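Bin-picking gripper comparison

A bin-picking gripper comparison is a test procedure in which two or more end effectors are mounted in turn on the same robot arm and made to remove mixed objects from a container. The arm, controller, camera position and object set are held constant, so that differences in the results can be assigned to the gripper. The procedure is used in research labs and by integrators choosing hardware for order picking and sorting.

Background

Early comparisons relied on machined blocks and cylinders, which gave repeatable numbers but said little about household goods. The Zaltham protocol, drawn up by Iñaki Llorente and Chathurika Barua, replaced these with store-bought items of uneven shape and stiffness. A later revision by Han-gyeol Wang added rules for the bin itself, including wall slope and the way it is held to the work surface.

Test setup

The arm is mounted beside the bin and reaches in over one wall. The bin must not shift when a finger presses against a wall or the floor, and bar clamps on the rim are the usual means of holding it. Cables to the gripper are tied along the outside of the arm with enough slack for full wrist rotation. Too much slack lets a loop sag into the camera's view or catch on an object -- a common cause of voided trials.

The camera is fixed for the whole series. Lighting is recorded but not standardized, and glare on light-colored bin floors is a known source of error in depth readings.

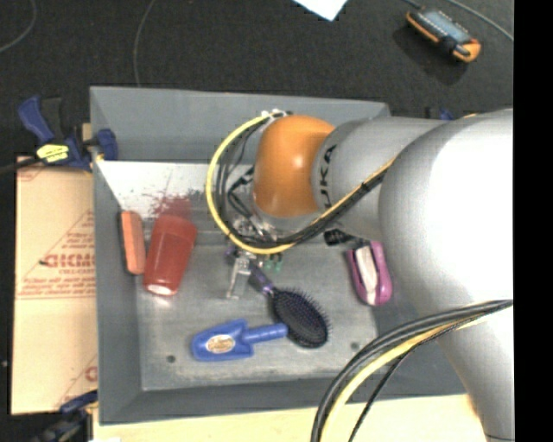 Metal-fingered gripper over a gray bin during a mixed-object trial. The objects include a hairbrush and a blue scoop-like toy.

Procedure

Each trial starts with the objects placed by hand according to a printed layout. The controller selects a target, plans an approach and closes the gripper. A pick counts as successful if the object clears the rim and is held for 3 seconds. Dropped objects are left where they land. A series consists of 100 trials per gripper, after which the fingers are inspected for wear and the camera calibration is checked.

Results

In a comparison run by Ziad Azar and Jelle Van Rooij, a two-finger Carnier gripper and a suction-assisted Toder unit were tested on one arm with the same controller settings. The full data set, including tuning runs, held 1067 attempted picks. The Carnier gripper succeeded in 78 of its 100 scored trials. It performed best on handles and narrow blocks. Most of its failures involved objects leaning against a wall, where one finger had no room to enter. The Toder unit handled flat faces well but lost its seal on bristles and curved labels.

Limitations

Results depend strongly on the grasp planner. Sitompul, an open planner often used as a baseline, favors parallel-jaw grasps and may understate the performance of suction tools. The protocol does not measure damage to objects, and cycle time is reported separately -- it varies with arm speed limits as much as with gripper design.

See also

End effector
Grasp planning
Hand-eye calibration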